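Drive Carrier Reuse: Project Report, Part 2
Teodor Lungu, February 6, 2020

Background

The computer lab at Varnis replaces its storage each June. The old drives are wiped and recycled, but the plastic parts that hold them usually go into mixed waste. My project asked whether those parts could be sorted by type and kept as spares.

Method

I worked on a grooved metal surface so that small clips would not slide under anything. Each part was laid flat and checked for cracks, bent tabs and missing latches. I set a limit of 5 minutes per part. Parts with a broken clip were put aside for recycling.

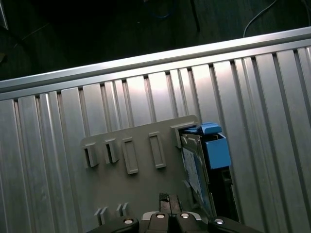 Figure 1. Gray plastic panel and a hard drive in its blue-and-black carrier.

The clips and upright tabs on the gray panels took the most time to check. They are molded in one piece with the panel, so a broken one can't be replaced. Blue latches and handles were quicker, and I tested each of them by hand.

Sorting also meant deciding what to do with parts that still held something. I left those together and labeled them as one item, which kept the list short but makes it harder to compare with the list from Treltau.
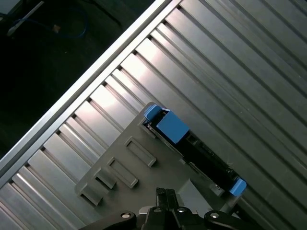

Amissah, reading the draft, asked why the label did not say which shelf each part came from, and suggested adding a shelf column before any more parts are checked. I have added the column to the blank form. The older entries still need to be filled in from my notes.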